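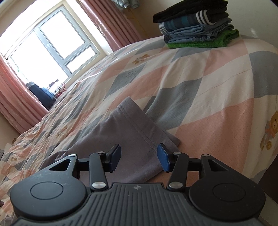 # 公開デモ「たたむ日」データカード

公開デモで記録した、洗濯物たたみ動作のデータセットの説明です。README を兼ねています。READMEだけ読んで学習を回す方は「既知の問題」まで進んでください。READMEも読まずに回す方には、かける言葉がありません。

## 概要

- 名称: Momo-Fold(公開デモ版)
- 収録の場: Maltero の住宅型実験室、一般公開日
- 収録方法: 手持ちグリッパーによる実演、手元カメラ映像つき
- エピソード数: 2000
- 作業: 衣類とタオル類を、ベッドの上でたたんで積む
- まとめ役: Ona Vasiliauskas
- 版の日付: 2024年4月20日

Momo はプロジェクト名であって、ロボットの名前ではありません。見学の方には毎回そう説明しましたが、帰り際に「Momoちゃんによろしく」と言われることが多く、途中から訂正をやめました。

## 公開日の様子

会場は Maltero の二階にある寝室です。見学は50人の予約制で、一度に部屋へ入れるのは6人まで。残りの方には廊下でお茶を飲んでいただきました。アンケートの満足度はお茶のほうが少し上です。

実演の流れは次のとおりです。

1. 操作者がグリッパーを握り、布の縁か角をつまむ。
2. 折り返して、手を離す。
3. 形が決まったら山に積む。
4. 見学者が「自分でやったほうが早い」と言う。

4は台本にありませんが、どの回でも起きたので手順に入れておきます。反論は用意していません。早いのは事実です。

体験の時間には、希望者にもグリッパーを持っていただきました。いちばん上手だったのは小学生で、いちばん時間をかけたのは某社の技術部長でした。部長のエピソードも収録に含まれています。ご本人の了承済みです。

## 作業面について

キルトは、ピンク、白、クリーム、青みがかった灰色の大きな菱形や四角に、小さなクマの絵が散った柄です。評価用には無地の台を使うべきだ、という指摘は Wasa 班から二度いただきました。ごもっともです。ただ、世の中の寝具は評価のしやすさを考えて織られてはいないので、このまま進めました。

色の条件もばらつきます。灰色がかった藤色の布のように背景と明るさが近いものもあれば、積んだ山の底にある鮮やかな緑のニットのように、遠目にもそれとわかるものもあります。山のいちばん上の黒い服は、領域分割の担当者に好評でした。

窓からの光はそのままです。外は白く飛びます。カーテンを閉める案も出ましたが、午前の回の見学者に「暗い」と言われて終わりました。

## ファイル構成

- episodes/ : エピソードごとの映像と手先の軌跡
- labels/ : 開始、把持、折り返し、解放の時刻
- splits/ : 学習用と評価用の一覧
- notes/ : 操作者の覚え書き(字が汚いものは清書しました。内容は清書できませんでした)

軌跡の時刻は映像に合わせてあります。指の開き幅は正規化した値で、0 が閉、1 が全開です。逆だと思って二晩つぶした方が内部に一人いるので、太字にしておきます。**0 が閉です。**

## 既知の問題

- 見学者の声を消すため、音声はすべて削除しました。「自分でやったほうが早い」も聞けません。
- 把持のラベルは手作業です。布に触れた時刻と、つまめた時刻の区別には担当者の性格が出ています。
- 体験者のエピソードには、途中で手が止まるものがあります。質問に答えているか、考えこんでいるかのどちらかです。失敗とは数えていません。
- たたみ方は統一していません。統一しようとした会議の議事録は notes/ にあります。長いです。
- 靴下はありません。片方だけ見つからないものが出て、対象から外しました。

## 使い方の注意

研究と教育の目的で使えます。見学者の特定を試みないでください。たたみ方を見て家族の誰かに似ていると思うのは自由です。

このデータで学習した方策を別の部屋で動かす場合は、作業面の柄を替えた確認を先に行うことをおすすめします。Wasa 班の無地の台では、初回、何もない場所を丁寧に折り続ける挙動が出ました。動きそのものはとてもきれいでした。

## 次回

次の公開は7月の予定です。題材はシーツ。Ona は「ボックスシーツもやる」と言っていますが、ほかの班員は聞かなかったことにしています。グリッパーの指先パッドの予備は Žukauskas に発注済みです。

## 変更履歴

- 初版: 公開日の収録分をまとめました。
- 修正: 評価用一覧に学習用のエピソードが混ざっていたのを直しました。直す前の成績のほうが良かったことも、記録として残します。

お問い合わせ: Maltero 公開デモ係 | © Momo プロジェクト | ページの先頭へ戻る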